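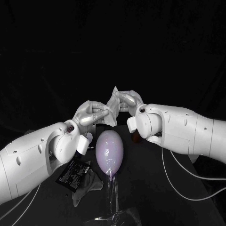

The Slow Hands Problem, and Why I Have Stopped Minding It

A reader wrote to me in September after my column on the Paewai workshops. She had watched a long clip of somebody teaching a robot by remote control, and she wanted to know why grown adults with good educations would spend an afternoon making a machine fuss with a tissue when a child could do the same thing in a few seconds. It's a fair question, and I have been carrying it around with me ever since, mostly while doing the dishes.

My first answer was the usual one. We show a robot a task by driving its arms ourselves, over and over, and the recordings become the lessons. At Flurnemstead, where I spent several days this year, they had 1235 recordings of small table jobs when I arrived, and they had thrown out 400 of those for one fault or another. I wrote that down dutifully and thought it was a lot of work for a pile of table jobs.

Then Keabetswe Oosthuizen, the lead operator there, let me have a turn. I have tied flies, I have iced wedding cakes, and I once rewired a lamp that still works, so I sat down with a good deal of confidence. I could not pick up a towel. I could see it perfectly well, and my own fingers knew exactly what they wanted, but there was no feel coming back to me at all, and I kept closing the hand on air a little to the left of where the towel was. I was sweating by the end of it (and I had not folded anything).

What I came away with was a great respect for how much of an ordinary chore lives in the skin. I know a tissue is about to tear before it tears. I know how hard to lean on a balloon, and I know it from birthday parties, and I could never have told you in words. A person driving a robot has to do all of that by eye, slowly, and then do it again the same way, and that is a real craft. I think we should say so, and pay for it accordingly.
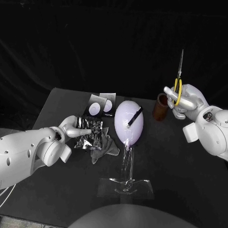 Scissors in the robot's hand, tape and a lavender balloon on the worktable.

There is an argument, and Naledi Naidoo at Brosik makes it better than I can, that all this hand teaching is a stopgap. She would sooner have the machines practice in simulation, where nothing wears out and nobody gets a stiff neck. She may well be right about bolts and boxes. But I have yet to see a simulated piece of tape that behaves like tape — the way it curls back on itself and sticks to the one thing you hoped it wouldn't — and until I do, I would put my money on the patient person in the chair.

My worry is a different one. Operators get hurried. When a team is asked for 50 clean tries before lunch, the tries get stiff and alike, and the little hesitations and recoveries get trimmed out as mistakes. Those recoveries are the very thing I would want a machine to learn. My grandmother taught me pie crust by letting me watch her patch one.

So, to my reader: yes, it is slow, and some of it looks silly. I would still ask the folks at Madmont, who are setting up their own teaching room this fall, to leave room in the day for the slow tries, and to keep a few of the ones that went wrong.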